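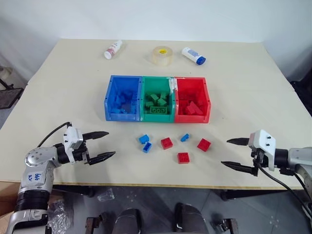
How often should toy bricks be washed? Twice a year is enough for bricks used at home, and once a month for bricks shared by a class or playgroup.

## What you need

- A mesh laundry bag with a zipper
- A large bowl or a clean sink
- Dish soap
- An old toothbrush
- Two bath towels

## Washing

1. Pull the bricks apart. Dirt collects where they join.
2. Take out anything with a motor, battery, light or sticker. Wipe those parts with a damp cloth.
3. Put up to 200 bricks in the mesh bag and zip it shut.
4. Fill the bowl with lukewarm water and add a squirt of soap. Hot water can warp the plastic.
5. Soak for 10 minutes, then swish the bag for a minute or two.
6. Scrub sticky pieces with the toothbrush.
7. Rinse under the tap until the water runs clear. 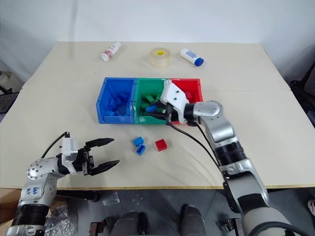
Large baseplates don't fit in the bag. Lay them flat in the bathtub and brush between the studs in one direction, then the other.

## Drying

Shake the bag over the sink and spread the bricks on a towel. Turn them after an hour and move them to the second towel. Leave them overnight, away from heaters and direct sun. Bricks put away damp will smell.

A set of 900 bricks takes 5 loads this way. Change the water when it turns gray.

Updated August 2023 by Melur Govindasamy. The baseplate tip came from Vilmos Simon.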